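In Praise of the Boring Rulebook

April 26, 2022

Every field gets the paperwork it deserves, and robot assembly has so far gotten away with almost none. I have spent much of my working life writing test procedures, first for door hardware and lately for machines with fingers, and I can report that the door people are well ahead. If you tell a door hinge buyer that your hinge is "robust," he will ask how many cycles. If you tell a robot buyer the same thing, he will ask whether you have a video.

You do, of course. It has music.

My modest proposal is that any claim about a robot putting parts together should come with a page of dull facts: what the parts were, where they started, who put them there, how long the robot was given, and what counted as finished. One page. I am told by people at younger companies that this would slow down innovation. I have seen how long they spend choosing the music. 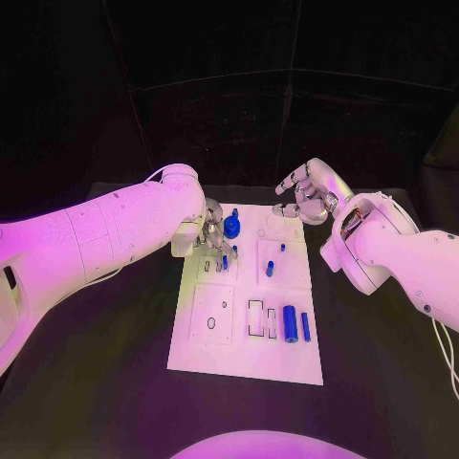 Starting positions are where most of the quiet cheating lives, and I use the word cheating with affection. A person setting up a board will place each part a little bit helpfully without meaning to. On a board like this one, with two thick-and-thin blue cylinders lying right next to two rectangular outlines, I want to know if they were set down by eye or against a jig, and if the same spot was used every time. The outlines tell you something about the shape of the job. They say nothing about how much slack the scorer allowed, and slack is the whole argument.

The draft guide we use at Dratmont runs to 12 pages, which I consider eleven too many, and most of it is the work of Mariann Pap, who will not accept the word "inserted" unless it arrives with a depth. In February we tried it out on an old batch of 2,291 logged attempts. The robot had not changed and neither had the logs. The success rate dropped nearly 20 points. A good share of those pegs had been counted as "in" when they were leaning on the rim of the hole like a man waiting for a bus.

There was some grumbling. Somebody asked if we could keep the old number for the brochure. (We could not. I will admit the meeting ran long.)

Then there is the matter of the helping hand. Somewhere in nearly every test log I read, a person reaches in to nudge a part and the attempt carries on as if the part had nudged itself. Our rule is simple: touch it and the attempt is over, write down why, start again. The rule has been called harsh. It is the same one used for a toddler's spelling test.

Vernach, which sells us fixtures, prefers a softer system in which small touches are logged as "assists." I have no quarrel with assists in basketball. In a report going to a customer I would like them on the first page, in type the same size as the success rate.
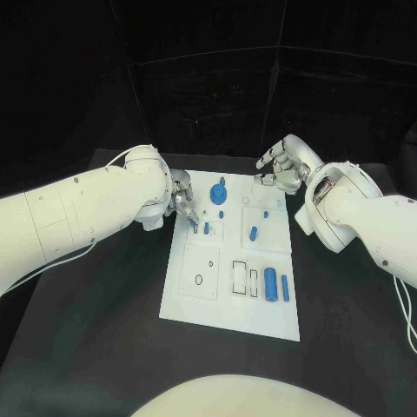
What the page should say

Start with the parts. Give sizes and materials, and say which piece goes in which hole. "Assorted pegs" will not do.

Say what the hands are. Two arms over the same board can get in each other's way, and a procedure written for one arm does not become a procedure for two by changing "arm" to "arms." Ours had exactly that edit in it for most of a year.

Note the lighting. I used to leave this out, until a colleague at Huaranga reran one of our tests under her own lamps and sent back figures I did not care for.

Report every attempt, including the embarrassing ones at the start. If you ran 2,000 and liked the last few hundred, the reader gets all 2,000. Should you believe the early ones were unfair, explain that in a footnote and let the reader decide how sorry to feel for you.

Finally, put a name on it. Grudix has started signing its test sheets, with the operator's name and the reviewer's on separate lines, and I have noticed that their sheets have become shorter and their claims smaller. I have also noticed that I now believe them, and last month we placed an order.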